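Las almohadillas de práctica de sutura: criterios de elección, uso y conservación

4 de enero de 2025

Con el inicio del año se retoma en este blog la serie dedicada al material de entrenamiento quirúrgico. La entrada anterior, publicada en junio, trató de las agujas y de su almacenamiento. Corresponde ahora ocuparse de la almohadilla de tejido sintético, pieza de apariencia modesta sobre la que recae la mayor parte del trabajo del alumno y que, con frecuencia, se adquiere sin otra consideración que el precio.

El autor de estas líneas tiene a su cargo el inventario del aula de prácticas de Eltden y lleva registro de cada almohadilla desde su entrada hasta su retirada. A la fecha de redacción constan 39 unidades en servicio. Proceden de dos proveedores, Tovmont y Angelovski, cuyas piezas difieren en grosor y en tacto. Las primeras ofrecen una capa superficial más firme; las segundas ceden antes al paso de la aguja y perdonan menos la tracción excesiva. Ambas se consideran adecuadas, si bien para alumnos distintos: al principiante se le entrega Tovmont, y Angelovski se reserva para quien ya controla la tensión del hilo.

En cuanto a la superficie, se recomienda una textura leve. Las almohadillas enteramente lisas brillan en exceso bajo la luz de trabajo y dificultan la apreciación de los bordes. El color claro favorece el contraste con el hilo negro, que sigue siendo el preferido en el aula para los ejercicios iniciales.

La disposición de las incisiones merece un comentario aparte. Existe la costumbre de practicar siempre sobre cortes paralelos, todos en la misma dirección, lo que produce alumnos muy competentes en una sola orientación de la muñeca. En Eltden se prefiere combinar cortes verticales y diagonales en una misma pieza. La diagonal obliga a replantear el ángulo de entrada de la aguja y la posición del segundo instrumento, y es ahí donde suelen aparecer las dudas. Conviene asimismo que uno de los labios quede algo más elevado que el otro, puesto que la aproximación de bordes desiguales constituye una dificultad habitual que las piezas demasiado perfectas no reproducen.

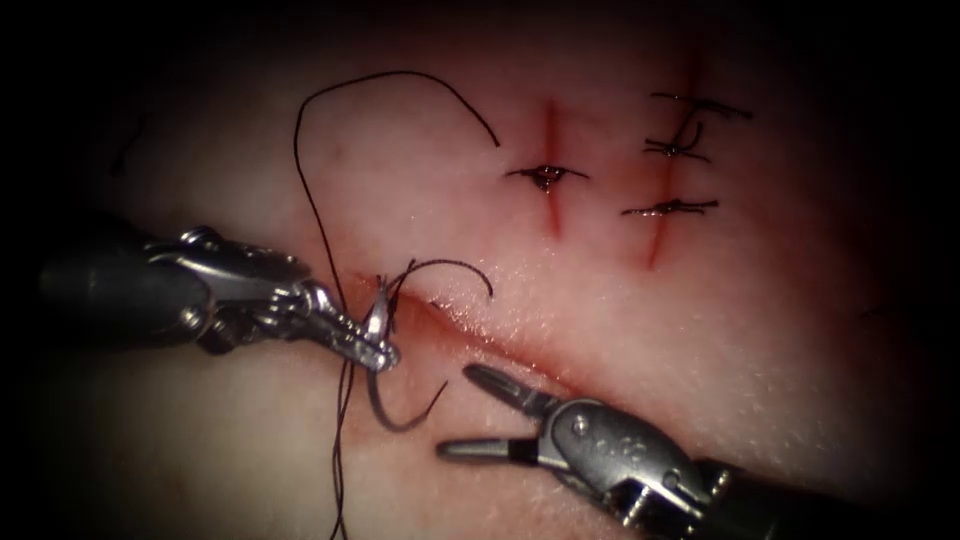
El primer punto determina en buena medida la calidad de los siguientes. Se aconseja iniciarlo en un extremo de la incisión, con la aguja bien sujeta y la punta orientada hacia el corte antes de aproximarla a la superficie. La prisa en esta fase se paga con orificios repetidos, que debilitan el borde y acortan la vida de la almohadilla.

El hilo largo es otra fuente de contratiempos. Un cabo de longitud generosa permite completar varios puntos sin interrupción, pero forma bucles amplios que deben vigilarse en todo momento. La recomendación general consiste en dejar libre la zona del corte y comprobar el recorrido del hilo antes de cada pasada. Cuando un bucle se cruza con la incisión, es preferible detenerse y apartarlo. El alumno que tira con la esperanza de que el enredo se deshaga por sí solo suele terminar con un nudo donde no lo deseaba.

Respecto a la conservación, el aula aplica las normas siguientes:

Retirar todos los restos de hilo al término de la sesión.
Limpiar la superficie con un paño suave y agua, sin disolventes.
Guardar las piezas en posición horizontal, sin apilar más de 5.
Anotar en la ficha el número de puntos realizados.

Esta última norma ha suscitado alguna resistencia, comprensible al final de una jornada larga. Sus resultados, no obstante, la justifican. Durante el último ejercicio se anotaron 2,846 puntos en el conjunto del inventario, y el reparto resultó tan desigual que fue preciso establecer un turno de rotación. Varias almohadillas apenas se habían utilizado, mientras que otras presentaban ya los bordes desgarrados.

Una misma incisión admite aproximadamente 3 series completas antes de que el material pierda consistencia. Llegado ese momento, la pieza puede destinarse todavía a ejercicios de manejo de aguja, sin cierre de bordes. El soporte Toller, del que se habló en una entrada anterior, permite girar la almohadilla y aprovechar las zonas intactas.

Queda pendiente la cuestión de los hilos de distinto calibre, que se abordará en la próxima entrega junto con las fichas de registro revisadas.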